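Fleleo Two-Arm Teaching Station

Home > Products > Teaching stations > Fleleo

Maker: Trusodier
Availability: Built to order
Page last updated October 8, 2020

The Fleleo is a tabletop station for recording two-arm tasks by remote control. An operator sits at a separate desk and moves a pair of hand-held leader arms. The follower arms on the station copy each movement, and the station saves joint positions, gripper openings and camera video on one clock. The saved runs can be played back on the same station or exported for training.

It is sold to labs and product teams that need many short recordings of ordinary handling work: unpacking, sorting, folding, setting out dishes. It isn't meant for production lines or for loads heavier than household goods.

What comes with the station

Follower arms, 2, with parallel grippers
Leader arms, 2, with finger triggers
Walled enclosure with table and aluminum rails
Base plates and screws for both arms
Fixed camera and mounting bracket
Arm cables, one spare included
Foot pedal for start, stop and discard
Awan recording software, one seat

The station computer is sold separately. If you already have one, check it against the Awan requirements sheet before ordering.

Two ways to teach

Remote control. The operator holds the leader arms and watches the table directly or on a monitor. Squeezing a trigger closes the matching gripper. Both arms can be driven at once, so one gripper can hold an item steady while the other works on it. Most customers use this mode for nearly everything.

Hand guiding. With the pedal held down, the follower arms go slack enough to be moved by hand. The operator reaches into the enclosure and walks the arm through the motion. This is useful for setting start poses and for slow, exact placements. The operator's hands will show up in the camera video, so Awan tags these runs separately and leaves them out of an export unless you tell it otherwise.

Only one mode can be active during a run. Switching modes ends the run and saves it as a partial.

Recording a task

Set the items on the table and bring both arms to the start pose. Press the pedal once to begin. Do the task at a steady pace, press the pedal again to stop, and mark the run as good or bad on the screen. Bad runs are kept in their own folder and can be deleted later. The software prompts for a table reset after each run and won't start the next one until the reset is confirmed.

New operators should plan on 20 practice runs before saving any. For a simple pick-and-place task, we suggest starting with 70 good runs and adding more if playback is uneven. Soft packaging and thin utensils usually need more than that. Change the position of the items between runs.

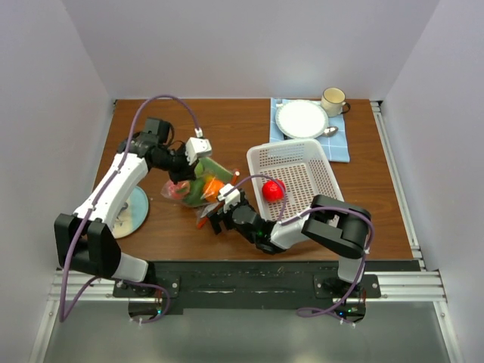
Two-arm unpacking task with a clear bag of play food, a white basket and tableware.

The arms bolt to base plates on the front rail. Loosen the screws to slide a plate along the rail, then tighten them and run the alignment check in Awan. Alignment has to be repeated any time a base plate or the camera is moved. Leave enough slack in the arm cables for full reach, and check that a loop can't catch on tall items on the table.

Options

Ernlow soft fingertips, 4 per pack. These replace the standard tips and give a better hold on smooth plastic and round items. Not for use with sharp objects.

Second camera bracket. Fits either side wall.

Extra Awan seat. Lets a second person review and label runs while the station is in use.

Side-wall panels in other colors. Ask for current choices.

Changes since August

The pedal now has a discard function; earlier pedals need a firmware update. Awan exports no longer drop the last moments of a run when the pedal is pressed twice quickly. The spare arm cable, once an option, is now included.

Safety and care

Keep hands out of the enclosure during remote control. The stop button cuts power to both arms, and a raised arm will drop when power is cut. Wipe the table and gripper tips with a damp cloth. Do not spray cleaner on the arms or the cable connectors. Check the base plate screws weekly if the station is used every day.

Ordering

Prices are quoted by configuration. Include your country, the options you want and whether you need the station computer. Stations ship with the arms removed from the rail, and the mounting guide is in the top carton.

Related: Awan requirements sheet | Ernlow fingertip sizes | Replacement cables | Fleleo mounting guide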